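Swapping the processor in the old Dell

The office desktop I bought in May has been fine for spreadsheets, but it crawled whenever I had the Greenwood scans open. There are about 2,000 of them and each one took its time. A used processor from Tinby came to 80 dollars with shipping, so I went ahead and ordered it.

I updated the BIOS first, while the old chip was still in. Then I shut down, pulled the power cord, took the side off and laid the case flat on the bench. The cooler came out after a little twisting. The old paste had gone stiff, and I cleaned it up with rubbing alcohol and coffee filters.

The socket on this board has a wire lever along one side and a metal bracket that swings up. Push the lever down and out a bit to get it past its catch, then raise it and open the bracket all the way. Hold the processor by its edges, match the notches and set it straight down. It should need no pressure at all. If it rocks, lift it off and look again. 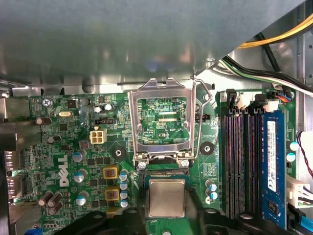 Paste and cooler

I used a pea of paste in the middle of the chip and tightened the cooler screws a few turns each, going corner to corner. Nicanor Palma lent me his long screwdriver for the back two. The fan plug goes in last.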